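VR Corner Checklist - Game Night at Sundero
Saturday, April 14, 2018
Filled in by Chaimae Sqalli

Okay, same list as always, with my comments under each item. Orhun, please read the one on cables!

1. Play area clear of chairs and bags
OK. I moved two stools and a backpack before we opened. The backpack came back, so I moved it again.

2. Headset straps and foam
Needs work. Left strap on the older headset slips when you look down, and in a racing game you look down a lot (well, I do). Foam is fine, wiped between players.

3. Cables
Not OK. The long one runs right behind the player's heels. I taped it for the night but it needs a proper cover before we run Vernholm again - people spin around in that game like you wouldn't believe.

4. Motion sickness settings
OK after a fix. Someone had left smooth turning on and the speed all the way up. I tried it for 30 seconds and had to sit down. Snap turning is back on, please leave it there for new players!!

5. Controllers
OK. Wrist loops on both. Spare batteries are in the drawer with the Nedska cartridges.

6. Flashing light warning
Missing! The sign was up in August, I remember it, and now it's gone. Şengül printed a new one and it's on the door.

7. Floor tape
OK, a bit scuffed at the front corner. Still easy to see with the lights down. 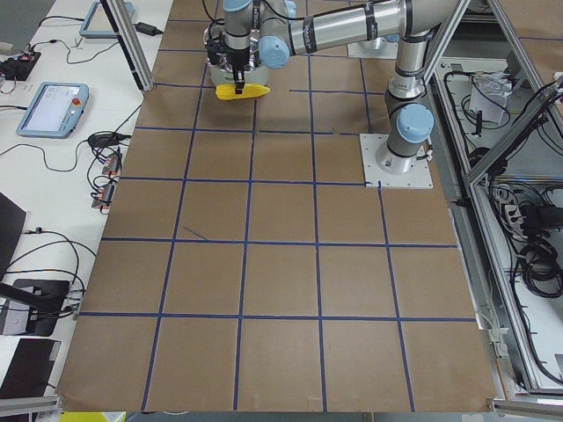
8. Power strips
OK. Nothing plugged into anything else's strip this time, thank you Sevim. The old console has its own outlet and I'd like it to stay that way.

9. Spotter on duty
OK until the last hour, when Songül was covering the spotter spot and the snack table. We need one more person for that.

To fix before next time: strap on the older headset, cable cover. I'll do the strap.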